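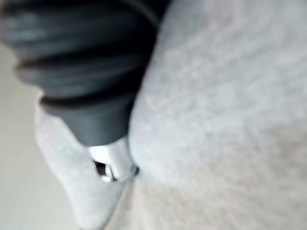

Ticket 2000 – Invoice printing stops after page 23
Status: open, waiting for Perić support
Site: Bresutthorpe warehouse office

13 Apr 2024
We print the monthly invoices in one batch of 188 pages. Since the last update of the Perić program the batch stops after page 23. The printer shows no error and the queue on the computer says "completed".

What I have tried:
Restarted the print server. No change.
Printed the same batch from the Clastden office – it stops at the same page.
Saved the batch as a PDF. The file has all 188 pages and it prints well from the PDF viewer.

Update 1
I removed invoice 103, which has a very long customer address. Now the batch goes through to the end. I put it back and it stops again.

Update 2
I shortened the address by hand and the full batch is printed. Please check if there is a limit for this field. The Nudodbridge office has more such customers and they must print in May.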